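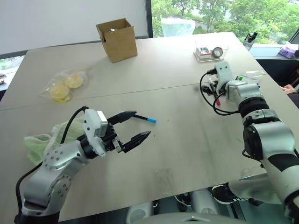

Pen cap

A pen cap is a removable cover that fits over the writing end of a pen. It protects the tip from knocks, keeps ink from marking clothes and bags, and slows the drying of the ink. Caps are found on fountain pens, felt-tip pens, markers and many ballpoint pens. Most modern caps are moulded from plastic, although metal is common on more costly pens.

History

Dip pens had no need of a cap, as the nib was wiped after use and the ink was kept in a separate pot. Covers became necessary once pens began to carry their own supply of ink. Early fountain pens often had a plain tapered cap that was pushed on and held by friction. These caps worked loose in a pocket, and leaks were a common complaint. Screw caps gave a tighter seal and became widespread in the early twentieth century.

The pocket clip was at first sold as a separate metal band that slid over the cap. Makers later fixed the clip to the cap itself. With the spread of cheap ballpoint pens after the Second World War, the moulded plastic cap with a built-in clip became the usual form.

Types

Push-on caps, also called slip caps, are held by friction alone. They are cheap to make and quick to remove, but the fit slackens with wear.

Snap caps have a small ridge inside that clicks over a matching ridge or groove on the barrel. The click tells the user that the cap is fully closed. Most felt-tip pens and markers use this type.

Screw caps turn on a thread cut into the barrel or the grip. Fountain pens with this kind of cap usually need between one and 2 full turns to open. The thread can be felt under the fingers while writing, which some users dislike.

Magnetic caps are held by a small magnet in the cap and another in the barrel. They are less common than the other types and are mostly found on metal pens.

Sealing

The importance of the seal depends on the ink. Ballpoint ink is a thick paste that dries slowly, and a ballpoint left uncapped will often still write weeks later. Water-based inks used in fountain pens and felt-tips dry much faster. Markers with alcohol-based ink are the most sensitive and may stop working after a short time in open air.

Many fountain pen caps contain an inner cap, a small cup that closes around the nib and reduces the amount of air next to it. The Skoltero, a school fountain pen sold under the Marna name, has a soft inner cap that can be pulled out for washing.

Colour

On low-cost pens the cap often shows the colour of the ink, as the barrel may be clear, white or black for every pen in the range. Practice varies between makers. Some colour only the end plug, and some use the cap colour purely as decoration or to show the width of the tip. Boström, a maker of drawing pens, gives each tip width its own cap colour and supplies all of them with black ink.

Safety

Small caps are a choking hazard, as children and adults alike often chew them or hold them between the teeth. Many caps therefore have a hole at the closed end or gaps along the side, so that some air can pass if the cap is inhaled. Standards for ventilated caps have been adopted in a number of countries. Very large caps, which cannot be swallowed, are generally exempt.

A hole in the outer cap does not dry the pen if there is a sealed inner cap. On ballpoint pens the hole is often left open all the way through.

Posting

Placing the cap on the rear end of the pen while writing is known as posting. It lengthens the pen, moves its balance backwards and keeps the cap from being lost. Some caps are too wide or too heavy to be posted comfortably.

See also

Ballpoint pen
Fountain pen
Marker pen
Retractable pen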